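Como é que uma garra aprende a pegar numa camisola?

Pega numa camisola com a tua mão. Já está? Foi fácil, não foi? Agora pensa bem no que os teus dedos fizeram sem tu lhes pedires nada: abriram-se, desceram, sentiram a malha, fecharam-se só o suficiente e levantaram tudo ao mesmo tempo. Para ti são coisas de todos os dias, mas para um robô são uma trabalheira!

Uma caneca é sempre uma caneca, esteja ela onde estiver. Uma camisola muda de forma de cada vez que a largamos - ora parece uma panqueca, ora um caracol, ora uma montanha com um vale no meio. Por isso, quem constrói robôs gosta muito de experimentar garras com roupa. Se uma garra se desenrasca com uma camisola amarrotada, é bom sinal para muitas outras tarefas da casa.

Duas garras, uma camisola

No projeto Tuvum quiseram comparar duas garras. A primeira chama-se Jilstead e tem pontas lisas e duras. A segunda chama-se Plitden e tem nas pontas umas almofadinhas azuis, com risquinhas em relevo, parecidas com a sola de um ténis. Essas risquinhas ajudam a agarrar, tal como a sola te ajuda a não escorregar no recreio.

Antes de se pôr uma garra num braço de robô, pode-se experimentá-la à mão, e foi assim que fizeram com a Plitden. A pessoa segura na garra, leva-a até à roupa e fecha os dois dedos, quase como quem usa uma pinça de cozinha das grandes (se tiveres uma em casa, pede a um adulto para experimentares com uma meia). 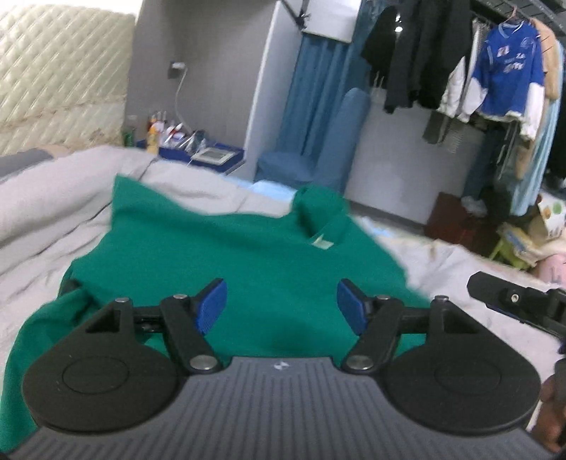
Porque é que os dedos têm tantas peças?

Cada dedo da garra está preso por bracinhos pretos, e os bracinhos estão unidos por parafusos prateados. Esses pontos de união chamam-se articulações, e tu também as tens: dobra um dedo e conta as tuas! Com as articulações, os dois dedos podem aproximar-se um do outro, como duas mãos que vão bater palmas muito devagarinho.

A engenheira Dymphna Mac Carthaigh, que organizou a comparação, fez 58 tentativas com cada garra. Uma tentativa só contava como boa se a camisola subisse e não caísse até ao fim do percurso. A Jilstead conseguiu 44, o que já não é nada mau, e a Plitden conseguiu mais duas. Parece pouca diferença, pois parece, mas é para isso que se repete tantas vezes a mesma coisa: com uma ou duas tentativas, podíamos estar só a ver um golpe de sorte.

O mais difícil, contou a Dymphna, é escolher o sítio onde agarrar. Uma prega alta é uma maravilha, porque os dedos têm onde se fechar. Com o tecido muito esticado, a garra pode fechar-se e ficar sem nada, coitadinha.

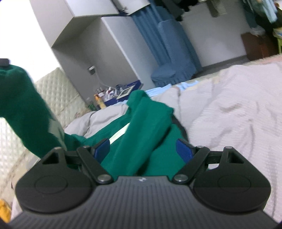
E depois há a questão da força. Se a garra apertar de menos, a malha foge; se apertar de mais, pode puxar os fios e estragar a roupa. As pontas macias dão uma ajuda, pois cedem um bocadinho e espalham o aperto por uma zona maior. Experimenta tu: segura numa folha de papel com as pontas das unhas e depois com as polpas dos dedos. Qual das maneiras amarrota menos o papel?

A seguir, a equipa quer testar um terceiro modelo, o Kakakhel, que terá três dedos em vez de dois. Ainda não sabemos como se vai portar com as mangas compridas, que gostam tanto de se enrolar, mas os testes estão marcados para fevereiro e nós cá estaremos para contar.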